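Ticket 1971
Subject: Sorting demo stops before the end, open day rehearsal
Opened by: Inmaculada Vidal
Assigned to: Nicanor Montoya
Priority: High (visitors on 11 Aug 2026)
Status: Resolved, keep watching

Entry 1, Inmaculada Vidal

Good morning. I write this ticket for the demo that we will show to the visitors from Dranport. The task is simple: the two arms pick up the crumpled paper money from the table and put it in the red basket. In the rehearsal the program stopped three times with the message "grasp timeout, code 690". After the message both arms stay in position and the operator must press resume.

What I already tried:
Restart of the Pace controller. Same result.
New calibration of both grippers. Same result.
Other operator (Tamsin Obi instead of me). Same result.

I did not change the speed or the force, because I was not sure if I am allowed.

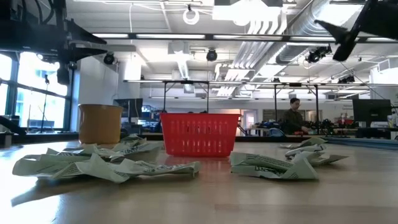 The stop comes always with a bill that is pressed flat. With the bills that stand up a little, I have never seen it. Please tell me if you need the log files, they are in the shared folder under "April setup", which is an old name, sorry for this.

Entry 2, Nicanor Montoya

Thank you for the clear report. Yes, please send the logs of the last 14 runs. Please also tell me which version of Grumik is installed and if the timeout is still 1000 ms.

Entry 3, Inmaculada Vidal

Logs are uploaded. The timeout is 1000 ms. For the version I must ask Tamsin, she made the last update.

Entry 4, Tamsin Obi

It is the version from April. I did not install the newer one before the visit, I wanted to avoid surprises.

Entry 5, Nicanor Montoya

I have read the logs. The fingers close, the sensor finds nothing between them, and the program tries again at the same height until the time is over. For a flat bill the height is too high by a small amount. Please do these steps in this order:
1. Open the task file and set "retry lower" to on.
2. Leave the force as it is.
3. Crumple each bill again by hand before a run.
4. Run the task with both arms and write down every stop. 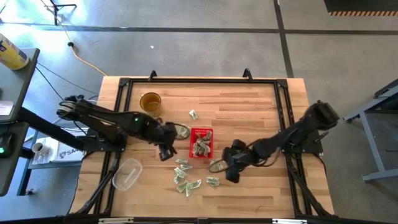
Step 3 is also for the day of the visit. Rania Helmy will speak to the group, so the person at the keyboard has time to prepare the bills between two runs.

Entry 6, Inmaculada Vidal

I did all the steps. In the first run there was one stop, but it was my mistake, I had not saved the task file. After saving, no more stops with code 690. The arms are a little slower when they try the second time, but for visitors I think it is acceptable.

Entry 7, Rania Helmy

The visit is finished. The demo ran for both groups and we had no stop. One guest asked if he could put the bills on the table himself, and he made them quite flat. The left arm needed two tries. Is it possible to have a lower first try also?

Entry 8, Nicanor Montoya

It is possible, but I prefer to test it first. I opened a separate ticket for it and added Rania and Inmaculada. This one I set to resolved.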